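# Turnholm Blocks: a small set of red and green blocks in a metal bin

by Helmut Tiedemann, October
17 shares · 2 comments

Welcome! This is the README for Turnholm Blocks, a collection of photographs of plain rectangular blocks lying in a sheet-metal bin. There are 148 pictures in the folder, six blocks in the set, and more than enough ways of arranging them to keep me happy for a whole autumn. If you like simple things photographed many times over (I do, very much), I hope you'll find something to enjoy.

## What the set is

The blocks come in two colours, a reddish brown and a dark green, three of each. I call the first lot "red" all the way through because "reddish-brown" gets tiring in a spreadsheet, and the label file does the same. They aren't all one length, and I'd ask you not to assume they are when you write anything that measures them.

I started with the blocks on a bare table and gave up within an afternoon. They slid about, they wandered off towards the edge, and every picture had a slightly different outline to it. The bin fixed all that. It gives the blocks a floor to lie on and sloping sides to lean against, and it stays put, so you can flick from one picture to the next and see only the blocks move. What a difference!

## The bin

It's a shallow grey thing with sloped walls and a taller partition along the back. The floor has picked up plenty of white scratches and specks, and I've grown fond of them. They're also useful — a scratch that vanishes between two pictures tells you a block has come to rest on top of it. There's a small dark hole in the left part of the floor as well, which makes a very handy landmark if you want to line pictures up with each other.

Two blue bar clamps hold the top left corner to the table. Please, if you're building your own version at home, clamp the bin! I shot my first batch without clamps, and I had to throw the whole lot away after finding that the bin had crept a little further with each new layout. 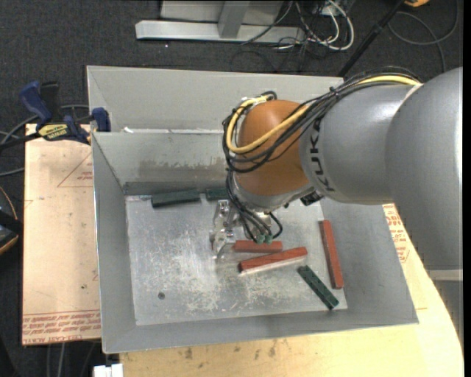
Last changed: October, version 2 (layout names tidied, label file re-sorted)

With three reds fairly close together and two greens up against the back wall, it's the kind of layout I file under "split". The name only means that the colours have mostly gone their own ways. The other folder names are "mixed", "heap" and "wall", and they're just as rough and ready. A layout with a foot in two camps goes in whichever folder I thought of first, so do look in both.

I love the greens along the back wall. A block tucked in there shows you much less of itself than one out on the open floor, and it's surprisingly easy to misjudge where it ends. The diagonal ones are the opposite: you get a long side, a short side and a good look at the top all at once. One green block shows a row of small bumps, too, and those are worth hunting for when you're trying to work out which way up it has landed.

## What's in the folder

- `pictures/` — all 148 pictures, sorted by layout name
- `labels.csv` — one line per block per picture
- `notes.txt` — my scribbles, mostly readable
- `old/` — version 1 labels, kept so that older work can still be checked

Each line in the label file gives the picture, the colour, a word for how the block lies (across, lengthwise or diagonal) and a yes or no for "partly hidden". I did all of it by eye, with a pot of tea. Where I couldn't decide between "across" and "diagonal" I put "diagonal", and I've tried to be steady about that.

## Things to watch out for

The dark greens are harder to read than the reds when the light drops. Pictures taken late in the afternoon are marked "dim" in the notes, and you may want to set those aside at first.

There's only one bin and one table in the whole collection. Anything you learn from it about sorting blocks is about these blocks, in this bin, and I'd be delighted to see someone try a rounder, shinier or messier set.

Some blocks touch or overlap in the "heap" pictures. I've labelled each one separately even where only a corner shows. If you disagree with me on a corner, you may well be right!

## Using it

Help yourself, for teaching or tinkering or anything else. A mention of Turnholm Blocks and my name would be kind. The Hestenbridge evening class has already used the "mixed" folder for a lesson on sorting by colour, and their write-up led me to mend 17 labels, all in `mixed`. Thank you, all of you.

Corrections are very welcome. Send the picture name, the block colour and what you think the line should say, and I'll put it in the next version. I'm already sketching out a "corners" folder, with every block pushed as far into the edges as it will go.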